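## Clearing the bathroom counter (and keeping it cleared!)

I love a good bathroom reset. It's the smallest room in our place and it gives the most back for the least effort, so if you've only got a spare hour on the weekend, start there.

Take **everything** off the counter first, even the soap. I pile it all on an old towel on the floor, then wipe the stone down with warm water and a drop of dish soap. No vinegar on natural stone, please! It can dull the finish, and my Aunt Rodica Husar found that out the expensive way.

Then sort what's on the towel:

- **Pills and tablets in strips** go up high in a lidded box, well away from steam and little hands. Check the dates while you're at it, and take expired ones back to the pharmacy.
- **Tubes** stand cap-down in a mug. You get so much more out of them, and they stop sliding behind everything else.
- **Jars and pots** live on a small tray, so you lift one thing to wipe instead of 11.
- **Water bottles** go back to the kitchen for a proper wash. Lids and carry loops get grubby fast (a bottle brush and some baking soda work wonders on the inside).
- **Pump soap** that's nearly done gets topped up right away. I buy the big refill pouch and it lasts almost 2 months.

Last of all, buff the tap with a dry cloth. It takes ten seconds and the whole room looks cared for, even if the laundry is still on the floor behind you. Mine was, last August!

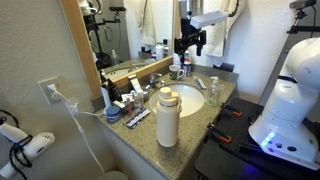

*The usual pile-up around the sink: tubes, strip packs, a mug and a cream bottle.*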